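Tornbridge Makers Help > Arms and Grippers

Gripper closes on thin air, then crushes the next box. What am I missing?

Posted by flendton_garage on November 18, 2024

Hi all, long-time reader, first time I've been stuck badly enough to post. I have a small arm on a gray table and I'm trying to get it to pick up little food cartons and set them on a tray. It ran fine for weeks. Since Friday it has been doing one of two things. Either it comes down next to the box and closes on nothing, or it gets hold of the box and keeps squeezing until the cardboard caves in. I've lost two boxes of cookies and one of tea bags, and my kids are delighted about the cookies.

The miss is always to the same side, and it's worse when the box is lying at an angle. If I line the box up square with the table it mostly works. I've restarted everything, re-run the homing routine and swapped the USB cable. My force limit is set to 20, same as always. The log gives me error 457 right after each crush, and the manual just says "grip fault," thanks a lot.

One more thing, it pinched my thumb on Saturday when I reached in to straighten a box. Not hard, but it did make me sit down and think. Any ideas?

bearing_witless

Had this, it was the cable. Try a different cable.

(edit: ok I see you did the cable. Maybe the power supply then?)

hevden_hobbyist

I think you've got two problems that showed up together, and I'd bet on one cause: something got bumped. Did the arm hit the table or the tray last week? Mine did, and the wrist camera shifted a hair in its bracket. After that every pick landed off to one side, because the arm was still using the old camera calibration. Angled boxes got it worst, since they need the fingers to come down in exactly the right place and a square one gives you some slack.

The crushing could come from the same bump. If a finger has moved on its mount, the gripper's idea of "closed" is wrong, so it goes on pushing when it should have stopped. I don't know your model, so don't take 457 from me, but on mine a grip fault means the motor pulled too much current.

I keep a shortbread carton for testing because the plaid makes it really easy to see if it's crooked, and I start with the fingers wide open and the box off to one side at a slant, which is the case that used to fail for me every single time.

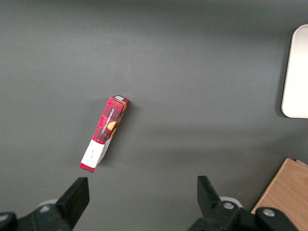
What I'd do, in order

1. Power off at the wall. Check every screw on the finger mounts and the camera bracket, and wiggle both fingers by hand.

2. Redo the gripper zero with nothing between the fingers, then redo the camera calibration. Mine took 3 tries before it held.

3. Drop the force limit way down and test on an empty carton. Go up a little at a time.

And please, hit the stop button before you put your hand in there! A paused program isn't a stopped arm. I moved my stop button to the front edge of the table and I use it constantly now.

flendton_garage

Loose screw on the left finger mount!! I could turn it with my fingernail. Tightened it and redid the zero, and no crushed boxes so far tonight. Still missing a little to the side, so calibration is tomorrow's job. Stop button is getting moved too.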